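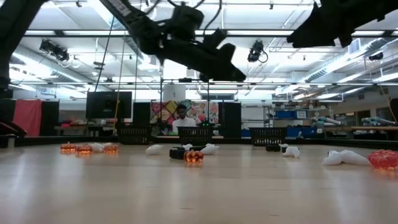
## Segmentation qui fusionne les objets brillants : tri par catégorie, deux bras

**sulastri_t**
Bonjour à tous. Tâche de tri : de petites citrouilles orange translucides, des pièces blanches et quelques pièces noires, à répartir dans les trois paniers noirs du fond. Planification sous Dritley, perception maison (Zunach pour les masques, puis nuage de points par objet).

Le problème : dès qu'une pièce orange est collée à une noire ou à une blanche, j'obtiens un seul masque pour tout le paquet. Le cas typique est le tas au centre. Le planificateur vise alors le barycentre du masque, donc un point entre deux objets. Sur 200 essais, 96 échouent à cette étape. Quand les objets sont isolés, ça passe.

J'ai déjà baissé le seuil de fusion, sans grand effet.

**mk_pillus**
Tu segmentes sur la couleur seule ou couleur + profondeur ? Sur du translucide, la profondeur est souvent fausse ou trouée. Et la table renvoie des reflets, on voit nettement de l'orange sous la pièce du centre. Ton masque prend sûrement le reflet avec.

**sulastri_t**
Couleur + profondeur. Pour le reflet, je viens de vérifier : oui, le masque descend trop bas, de 15 pixels sur cette pièce-là.

**Anjani Khoo**
À ta place je mettrais un revêtement mat sur la table et je passerais à autre chose. Tu vas perdre deux semaines à corriger en logiciel un problème d'éclairage.

**mk_pillus**
Pas d'accord. Le revêtement règle le reflet, il ne règle pas la fusion orange/noir. Ce sont deux bugs distincts. Pour le second, j'ajouterais une étape de séparation : si le masque contient deux modes de couleur nets, on le coupe avant de calculer la prise.

**Anjani Khoo**
Et pour deux pièces blanches qui se touchent ? Un seul mode, pas de coupe.

**mk_pillus**
Là, oui, il faut autre chose. Soit un critère de forme, soit une poussée pour écarter les pièces avant de saisir.

**sulastri_t**
La poussée, j'y avais pensé. Mon souci est l'arbitrage entre les deux bras : dans Dritley, le volume partagé au centre est verrouillé par le premier qui planifie, et le second attend 30 secondes avant d'abandonner.

**krishnan_dev**
Ce délai se règle dans la config du superviseur (`lock_timeout`). Mets 5 et force une replanification à l'expiration :

```yaml
shared_zone:
 lock_timeout: 5
 on_timeout: replan
```

Attention, `replan` garde l'ancienne scène en cache. Il faut aussi vider le cache de perception, sinon le bras repart vers une pièce que l'autre a déjà prise.

**sulastri_t**
Merci, je n'avais pas vu pour le cache. J'ai codé la coupe bimodale cet après-midi : le tas du centre donne maintenant des masques séparés pour l'orange et le noir. Le reflet reste dedans. Je teste la poussée ensuite.

**Anjani Khoo**
Le revêtement mat, donc.

**sulastri_t**
Commandé aussi — je posterai les chiffres avec et sans.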